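What the night queue changed

I have been at Drovville long enough to remember when every run in the simulator was started by hand and watched by a person. The work was a room, an arm and a few household objects, loaded one at a time. You set the start pose, pressed go, watched the gripper come down over the tissue box, typed a result code and loaded the next one. On a steady shift one operator got through 181 runs.

In January we switched to Gelel, our in-house scheduler. It builds the room, varies the object positions and lighting, runs the arm policy and assigns the result code itself. A night batch is 800 runs. It starts at 7 p.m. and is normally finished before the first person badges in. 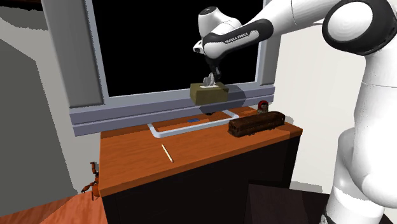 Who checks the results now? The same operators do, but only the runs where the scheduler's two scoring methods disagree, plus a small random sample of the rest.

The disagreements are the interesting part. The first full batch produced 613 runs that both methods scored the same way, and the remainder went to the review list. Most of those were contact problems: a fingertip touching an object that the physics log counted as held and the position log counted as still resting. The old result codes had no entry for that. Narayanan Hegde rewrote the code table in March and we now have 11 codes where there used to be four. The table is pinned in the Gallel channel, and please use that copy and not the spreadsheet.

The job itself has moved toward reading logs. Operators used to be trained on the room controls for a week. Training is now mostly on how to read a joint trace next to the matching stills, and when to send a case

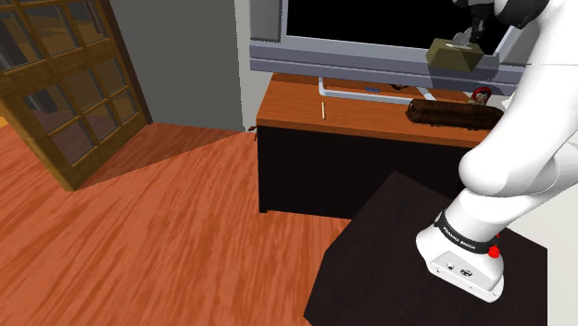

back to the policy group with a note attached. The note is a bigger change than it sounds. A code took two seconds to type and carried no opinion. A note has to say what you think went wrong, and people who never wrote reports are writing several before lunch. Ashton Ruddock took to it at once. Others found it slow, and the review target was lowered in April for that reason.

Two things got worse. Evening shifts are gone, and with them the evening rate, which was real money for anyone who relied on it. The other is harder to measure. When you watched every run you noticed odd behavior early – an elbow swinging wide, a gripper closing a little late – and mentioned it across the desk. Those runs can still pass both scoring methods, and then they only surface if the random sample picks them. I have asked for a larger sample. The request is with Makowska, our hosting supplier, as a storage question.
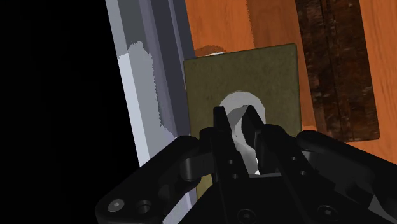

Malachy Dolan read a draft and replied that I was too kind to the old way. By the third hour of a shift, he wrote, he was typing codes on reflex, and he would not trust his own results from that period over the scheduler's. He would take the notes over the codes, and he would also like the evening rate back.

I have the same view on the rate. The sample size stays as it is until the storage quote comes in, and I will post the new number when I have it.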